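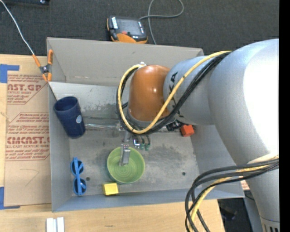 Why do small museums write such long labels?
Mostly fear. The person writing the label has spent eight months with the object and can't bear for you to leave without knowing what they know.

(Leave that up while people find seats. Start when the door stops banging.)

Hello. I edit museum labels, which means I take out other people's favourite sentences and then have lunch with them.

SLIDE 2 – the butter churn
Read the Pelto label aloud, all of it, at normal speed. 300 words. Don't comment. Let them get bored on their own. The churn is mentioned in the fourth paragraph. Before that we get the enclosure of the common, two marriages and a bad winter.
Then put up the new one: 73 words. Churn in the first line.
If someone asks what happened to the bad winter: it's in the leaflet. The leaflet is where we send things to retire.

SLIDE 3 – who is reading
Standing up, coat on, one eye on a child. They have come in for the toilet or the rain. Write for them first. The retired lecturer will read anything you put on a wall, including the fire notice.
Tâm Đào's test: read the label out while walking slowly past the case. If you reach the end of the case before the end of the label, cut. She had me do this at Saltar in front of a school party. I was still going at the fire exit.

SLIDE 4 – words to go
"Utilised." "Circa", when you could say you don't know. "Fine example of", which has never once been followed by a reason. "Enigmatic", meaning the file is missing.
Pause for the "enigmatic" people to look at their shoes.

SLIDE 5 – the Draven rewrite
Short version only, I ran over last time. 550 labels, 2 editors, one very warm July. Nhàn Ung did the textiles and I did everything with a handle. We argued for a whole afternoon about "bodkin". Bodkin stayed. I've come round to it.
Mention that the donors' letters got shorter as well. Can't prove a link.

SLIDE 6 – exercise
Hand out cards. Pick an object in your bag and write its label in three lines, no dates. Swap with a neighbour – they have to guess what it is. Four minutes, then stop them, even though they'll groan.
The house keys always come out sad. Get two or three read aloud.

SLIDE 7 – questions
Someone will ask about QR codes. Say the Lại gallery tried them and move on quickly.
Someone will ask about font size. Bigger.
Cards back in the box by the door, and pens please, I buy those myself.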